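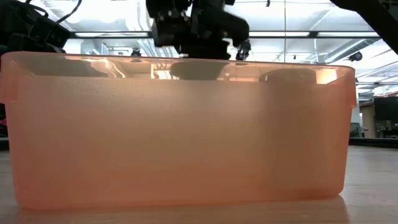
Bin day again. Third week on the bin job and I said I'd write something every Sunday-ish so my sister would stop asking what I do all day. So. Quick one, tram in a bit.

What I do all day is pick things out of a bin. Or the arm does, and I drive it. Then we put them back and do it again. Every go gets saved, and the saved goes are what the model learns from. Larkach is the name of the whole project, not my idea, don't ask me what it means.

The number so far is 2161. That's episodes, kept ones, since we opened the new set. The target for this bin keeps moving so I've stopped looking at it.

Things I've learned, no order.

Short episodes are better. I used to faff about lining everything up, nice and careful, and then you play it back and it's four seconds of nothing while I make up my mind. The model learns the making up my mind. It really does, we had one version that went in over the bin and just hung there. Like me before coffee. So now the rule is decide first, then press the pedal.

Don't fix a bad grab in secret. If it slips, let it slip, go back in, get it, keep the episode. I threw out 368 of those in the first fortnight because I thought they were rubbish. They were the good ones! How else is it going to know what to do when it drops something. Still cross about that. They're gone too, I emptied the folder myself.

Walls are the hard part. Anything in the middle of a bin is easy, you come straight down. Anything leaning on the side, you've got the fingers on one side of it and plastic on the other, and the wall slopes so the bottom of the bin is narrower than you think from the top. I lose more in the corners than anywhere. Been doing a block of 15 corner picks before lunch while I'm still fresh, and another 15 after if my wrist is ok.

And see-through plastic, ugh. You'd think a bin you can sort of see through would be a help. Half the time what shows through the side is a brown smudge, and the ceiling lights come through it as well so there's a bright patch sitting next to your smudge and which one is the thing. Frosted is worse than clear I reckon. Burach wanted us on solid grey bins for exactly this reason and we said no, becuase every place that might ever use this has a cupboard full of the frosted kind. I stand by it. Ask me again in August.

What else. Lighting. We talked about putting a hood over the table so it'd be the same every time. Decided against. Same argument really, if all the examples look the same it only works on our table, on our day, with our lights. So the lights do what they do and I write down which strips are on. Mostly I write it down.

Speaking of, the notes. I'm bad at the notes. There's a box for what was in the bin and a box for anything odd and I've been leaving the second one blank when I'm rushing. Went back through a batch to find the ones where the bin had shifted on the table and couldn't, had to watch the lot. Took most of an afternoon. So: odd box gets filled in now, even if it's just "bumped it".

Also swapped the drive settings over to what the Šťastný lot use, slower near the bottom, quicker on the way up. Took me two days to stop overshooting and now I can't go back. Fewer knocks on the rim. The rim was getting it pretty bad, I come out at an angle when I'm tired and clip it every time.

Cava is the next set. Different bin, deeper, and 7 kinds of object instead of whatever was on the shelf. Someone has made a proper list with sizes and colours on it which is very grown up of us. I'd like to do the same layouts in both bins so you can compare but that means setting out every one by hand, twice, and it's me doing the setting out, so we'll see how much I like it in a week.

Oh and somone asked in the comments last time whether it gets boring. Bit. Not as much as you'd think? There's a rythm to it and you get fussy about a really clean grab. I did one yesterday, straight in, up, out, no wobble, and looked round to see if anyone had been watching. They hadn't.

Right, tram. More next week, hopefully with the corner numbers if I've got them in order by then.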